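5月28日(土)

「あのチームは後半の入りさえ直せば勝てる」。この手の話を、もう何シーズン聞かされただろう。

地元のフットボールチーム、フェットホルム(Fetholm)の話である。昨日も逃げ切れなかった。前半は文句なし。相手の出足が鈍かったのもあるが、ランもパスも気持ちよく通って、隣の席の人など早々に打ち上げの店を予約していた。ところが第3クォーターに入ると、三回攻めてはパント、三回攻めてはパント。最後は残り41秒で逆転された。

監督の談話は例によって「集中力の問題」だった。便利な言葉だと思う。集中力が足りなかったかどうかなんて、負けた後なら誰にでも言えるし、誰にも確かめられない。

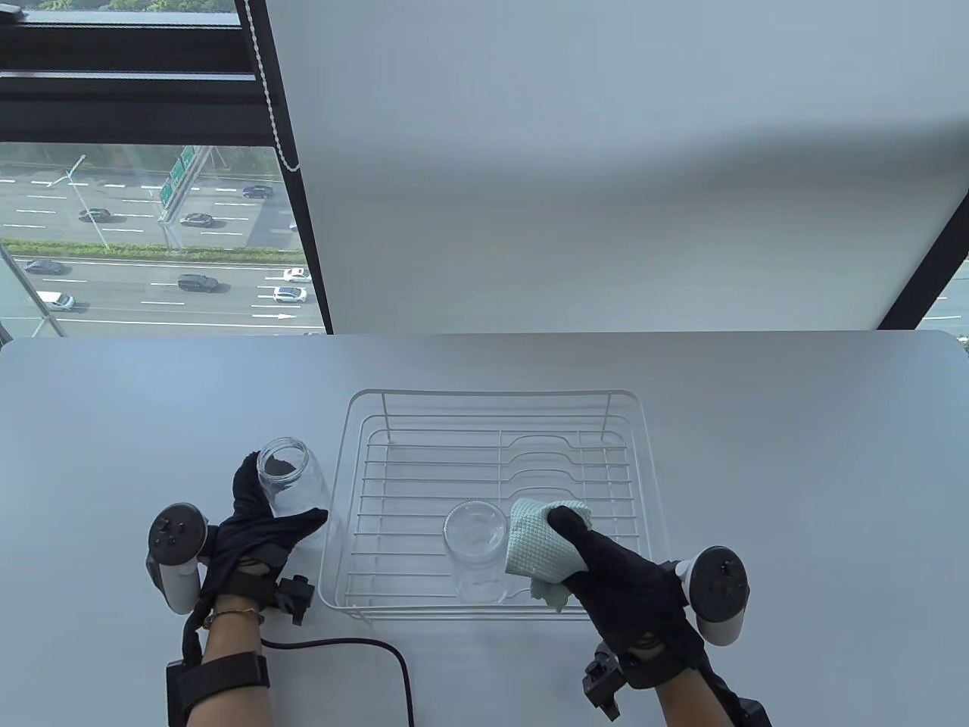
*ガラス瓶と白い水切りラック、ミントグリーンの布。*

発表された観客数は3943人。これも怪しい。バックスタンドの上段はがらがらだったし、売店の列にも並ばずに済んだ。年間席を買った人を、来ても来なくても全部数えているのではないか。どこのチームもやっていることらしいが、それなら「販売数」と書けばいい。

さて、今季の目玉はトゥルーデック(Trudeck)という会社の分析システムだそうだ。クラブの会報には、1試合で120項目のデータを取り、選手の疲労まで「見える化」する、とある。結構なことだが、疲れているのは見れば分かる。昨日の守備ラインは、第4クォーターにはもう膝に手をついていた。スタンドの私にも見えたものが、ベンチの端末には出なかったのだろうか。出ていて替えなかったのなら、もっと悪い。

120項目のうち、采配に使われているのはいくつなのか。会報はそこには触れていない。担当者の顔写真ばかり大きい。

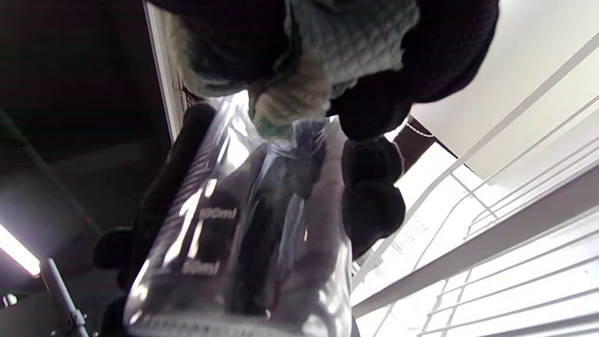

*「50ml」「100ml」の目盛りが入ったガラスの容器。*

誤解のないように書いておくと、数字が嫌いなわけではない。私も手元のノートに毎試合の攻撃シリーズをつけている。自陣からどこまで進んで、何で終わったか。それだけの記録だが、今季のものを読み返すと、リードした後半は一本調子に中央のランばかりである。時計を進めたいのは分かる。でも相手だって分かっているのだから、そりゃ止められる。

これは集中力の話なのか。私には作戦の話に見える。

もっとも、ノートの信用度も割り引いてほしい。雨の日はかなり適当だし、昨日は第3クォーターの途中でペンを落として、しばらく記憶で埋めた。
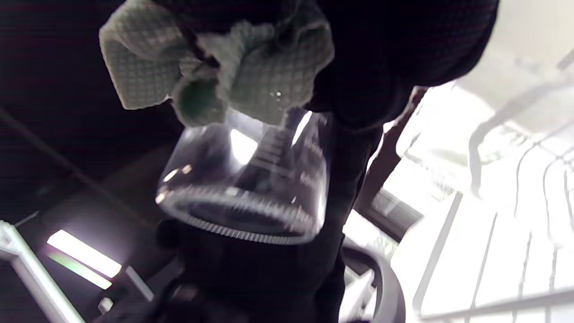 *目盛りつきの三角フラスコ。*

もうひとつ、スタジアム改修の件。設計はバリエントス(Barrientos)という事務所に決まり、9月に着工するとのこと。屋根が延び、座席が広くなり、大型ビジョンも入るという。完成予想図では満員の観客が総立ちで、空は雲ひとつない。あの図の中のチームは、きっと第4クォーターに逆転されたりしないのだろう。

気になるのは席の値段だ。説明会では「急激な値上げは考えていない」と言っていた。急激でない値上げは考えている、ということだと私は受け取った。前回トイレを直しただけの年にも上がったので、これは疑り深すぎる読みではないと思う。

駐車場の話も出なかった。今でさえ試合後に出るまで40分近くかかるのに、席だけ良くしてどうするのか。質問用紙には書いて出したが、返事はまだない。

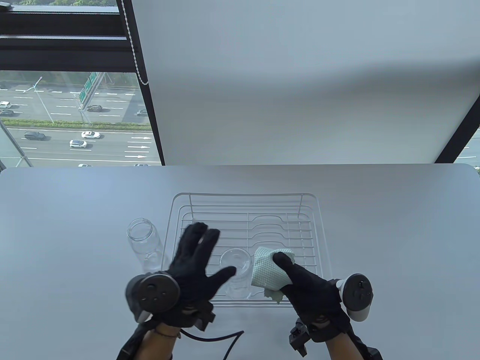 ## 次のツクスカ戦について

次節の相手はツクスカ(Cukska)。昇格したばかりで、下馬評ではうちが有利らしい。前半だけなら私もそう思う。

見たいのは一つだけで、リードして後半に入ったとき、最初のシリーズの1プレー目に何を選ぶか。また中央のランだったら、ノートにはその通り書く。パスを投げて失敗したなら、それはそれで少し拍手するつもりでいる。

年間席はもう払ってしまったので、雨でも行く。ペンは二本持っていく。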